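Reading time: 7 min

Call for participants: hand-held gripper build and recording group, Drurnley shared workshop

The Drurnley workshop is looking for people to join a small build group working on hand-held grippers and the bench arm they are meant to teach. Places are unpaid. Parts and bench time are covered as set out under Costs. Previous experience with robots is not required for most of the roles, but the ability to follow a written procedure is.

Background

The project is called Kidargate. It began in November as a two-person build on the end bench and has outgrown it. The aim is to record ordinary kitchen-table tasks done by a person holding a gripper in each hand, and to use those recordings to train a controller for a pair of low-cost arms with the same fingers fitted. The arms are at the far end of the workshop on the steel bench. One is complete. The other lacks its wrist joint and has a temporary base plate.

The design follows the general pattern of published hand-held gripper interfaces: a handle, a pair of parallel fingers with soft pads, a wide-angle camera above, and printed square markers so that the opening of the fingers can be measured from the video. We have changed the mount, the cable run and the trigger linkage to suit what can be printed and cut on our own machines. Drawings are kept in the project folder, and changes are logged there under the part number.

What the group does

The work splits into building, recording, checking and training. Members usually take one main role and help with a second. A description of each follows.

Recording is done at the round table. The operator stands, holds both grippers, and performs one short task from the task sheet: move a bottle on to a coaster, lift a slice of bread out of the toaster, unfold a small towel. Each task is repeated with the objects in different starting places. A repeat that goes wrong is kept and marked as failed. The operator does not talk during a recording and does not pause to correct a marker. Target length is under 40 seconds per repeat.

The objects are plain household items and are replaced as they wear out. Rigid, soft and slippery things are mixed on the same table on purpose. The black cloth behind the table is there to keep the rest of the workshop out of view, and is steamed when the creases become a nuisance to the tracking. 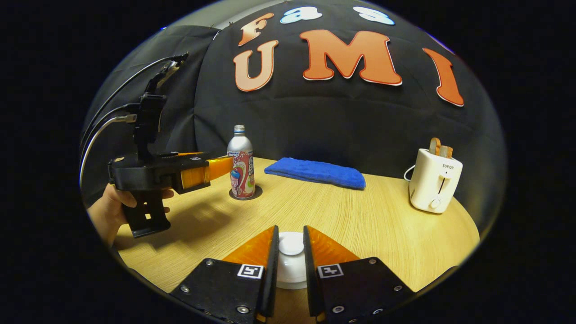 Roles open

1. Operators (three places)

Operators carry out the recordings. You will need steady hands, normal use of both arms, and the patience to repeat one movement many times. The grippers become tiring to hold, and sessions are broken into short blocks with a rest between them. Left-handed operators are particularly wanted, as the present recordings lean heavily towards right-handed habits. Training takes one evening and is given at the table.

2. Mechanical builder (one place)

The builder looks after the finger assemblies, handles and mounts. Current jobs are:

- reducing play in the finger slides, which at present differs between the two grippers
- finding a pad material that grips a smooth metal bottle without marking it
- redesigning the camera mount so that it can be removed and refitted without a fresh calibration
- making a spare pair of fingers complete with plates, screws and markers

You should be able to read a dimensioned drawing and use a pillar drill safely. Knowledge of 3D printing in flexible filament is useful. We have one printer that handles it and one that does not.

3. Wiring and electronics (one place)

The cables on both grippers need to be rerouted. They run in loops above the mount and pull on the operator's wrist when the arm is turned outwards. We would like them brought down along the handle, with proper strain relief and a connector that locks. The role also includes the trigger sensor, the battery pack and the supply for the second arm. Soldering to a good standard is required. All mains work is done by the workshop's electrical lead and is not part of this role.

4. Data checker (two places)

Checkers watch recordings and mark the start, the end and the result of each repeat. They also reject files where the markers are lost for too long or where a hand blocks the view. At the time of writing the archive holds 3,464 repeats, of which almost 200 have not been looked at. Checking can be done at home on an ordinary computer once you have been shown the procedure. It is slow work. Good notes matter more than speed.

5. Training and control (one place)

You will take the checked recordings, train the controller and test it on the completed arm. You should be comfortable with Python and Linux, and have trained a model of some kind before, on any subject. The workshop machine has a single graphics card, shared with the other groups on a booking sheet. Longer runs go overnight. You will also write the limits for speed and force that the arm must obey during tests, and these must be agreed with the group before power is applied.

Equipment

The following is available to members at no charge during group sessions: both hand-held grippers, the round table and its backdrop, the completed arm, hand tools, soldering bench, two 3D printers, pillar drill and small bandsaw. The Brukholm lathe may be used by members who hold the workshop's lathe sign-off. The laser cutter is out of service until a new tube is fitted.

Please do not bring your own arm or servo controller to a first session. Tools of your own are welcome if they are marked.

Time

The group meets one evening a week from 7 pm, and normally finishes by ten. Operators are asked for two evenings a month as a minimum. The builder and electronics roles need more than that for the first two months, after which the load should fall. Checkers may set their own hours provided that a batch taken out is returned within a fortnight.

We ask for a commitment of six months. People who can manage less are welcome to visit, but will not be given a role that others depend on.

Costs

Group members pay the ordinary workshop subscription. Filament, fasteners, pads and markers used on the project come out of the project budget, which stands at £230 for the current quarter. Anything over £15 must be agreed before it is bought. Receipts go in the tin by the printers. Travel is not refunded.

Safety and conduct

Eye protection is worn at the drill, bandsaw and lathe. The arm is run only with two people present, one of them at the stop button. The hand-held grippers have no motors, but the fingers close hard enough to pinch, and long sleeves should be rolled up before a session.

Recordings show operators' hands and may show faces if somebody walks behind the cloth. All operators sign a consent form covering use of the recordings within the project. Anyone may ask for their own repeats to be removed, and this will be done within a month. Sound is not recorded. If the group later decides to publish the recordings, each operator will be asked again and may refuse.

Members must be 18 or over. Step-free access is by the yard door, and the table height can be altered with blocks. A stool is available, although the tracking needs to be set up again if the operator is seated, so please mention this in advance.

How to apply

Write to Quentin Lacroix, care of the Drurnley workshop office, or leave a note in the Kidargate tray by the entrance. Please include:

- the role you want, and a second choice if you have one
- which evenings you cannot do
- anything you have built, repaired or programmed that bears on the role, in a few lines
- which hand you write with, for operators only
- whether you already hold any workshop sign-offs, and for which machines

A CV is not needed. Applicants for the builder and electronics roles will be asked to bring one finished piece of work, which may be quite humble. A repaired appliance or a tidy loom is suitable. Applicants for training and control will be given a small set of recordings and asked to say what is wrong with them.

All applicants are invited to one session before anything is decided. You will be shown the table and given a turn with the grippers, whichever role you have chosen. The group makes its decision afterwards and replies in writing.

Spare places are offered to the Arnaud Street repair group first, under the existing agreement between the two workshops. Members of that group should say so in their application.

Notice posted 28 Jan 2019. It will be taken down when the roles are filled.

Contact: Kidargate tray, Drurnley workshop office | © Drurnley shared workshop | Back to top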